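Session 5 - Moving about with something in your hands

Last time we got Cadach running and everybody's robot could at least turn round. Today we put the two halves together, driving and gripping, in the house world that comes with Hudance. Load the house, pick any start point and have a wander first!
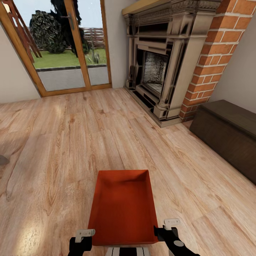 Fig. 1. Tray between the fingers, fireplace room.

I set the drive speed to 40 for this and I'd leave it there until you trust your grip. Now for the close-up view, which I find much harder - you lose all sense of how far away things are, so go slowly

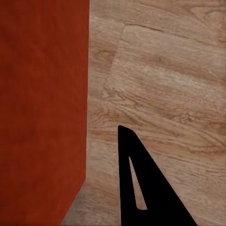
and keep the side view open in a second window if your laptop can bear it. Save a log for every run, even the awful ones (I want to see those too). Groups on the Praler build need patch 11 or the logs won't open.

Doorways come next. The robot is wider than you think, so line up early and give the jamb plenty of room.
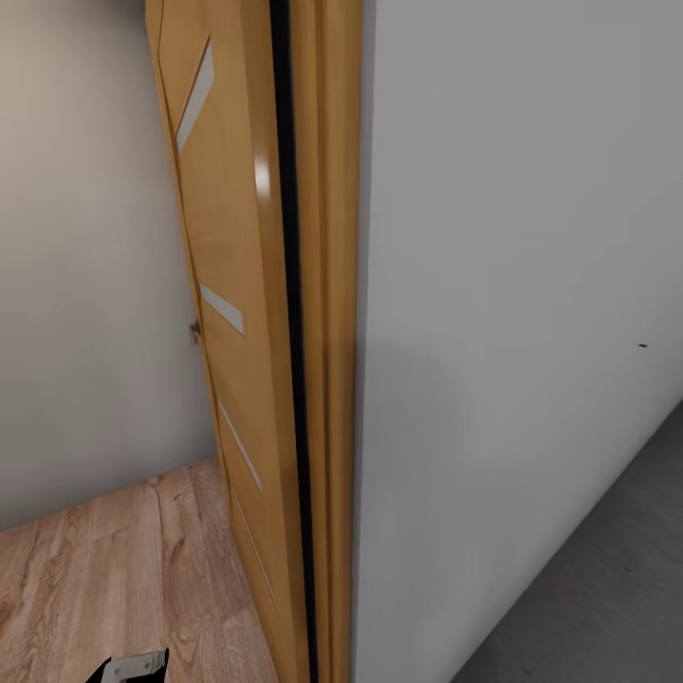
For next time

Read the Huang handout up to page 27 and bring one log you'd like to talk through.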